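The year 1006 and a book I can't put down
May 12, 2019

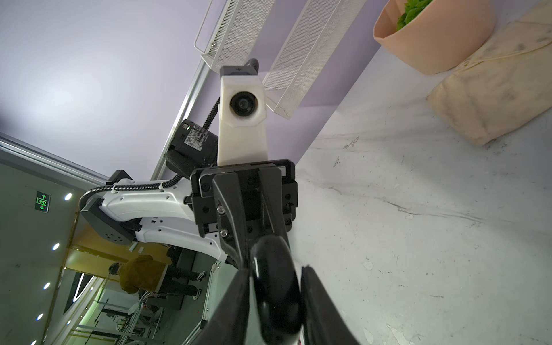 Black gripper, white sensor housing, one tiny green light.

I have been reading about the year 1006 all spring and I'm completely hooked! It started in March, when I picked up a secondhand history of medieval skywatching at Rudoseck Books (the shop with the stairs, if you know it) and opened it right at the chapter on the new star that blazed up that year.

People saw it in China, in Japan, in Egypt, and over the Alps, where the monks of St. Gallen put it in their annals. I love those monks. They had no idea what a supernova was, they just noted that a strange bright star had turned up low in the south and that it kept changing, sometimes smaller, sometimes spread out, sometimes gone. It was visible for months! And for some of those writers it gets a line or two, squeezed in among the famines and the bishops.

What I keep coming back to is how differently each of them wrote it down. Ali ibn Ridwan in Cairo was a young man at the time, and years later he described the star in his commentary on Ptolemy, with the positions of the planets, because he wanted to know what it meant for wars and harvests. The Chinese astronomers had to say whether it was lucky or not, with the emperor waiting to hear. Same star, and such different worries underneath it.

I got through 600 pages in 3 weeks, which for me is a sprint, and most of it was on the bus out to Revitholm. I missed my stop twice. The maps are tiny and the index is hopeless (try finding anything under "Song" in there), but the footnotes are wonderful, and now I have a list of other annals to chase down.

Next on the pile is something on Irish chronicles, if the library ever gets it back from whoever has it. If you know a good readable translation of the St. Gallen annals, please leave it in the comments. My Latin ran out sometime before 2000 and it hasn't come back!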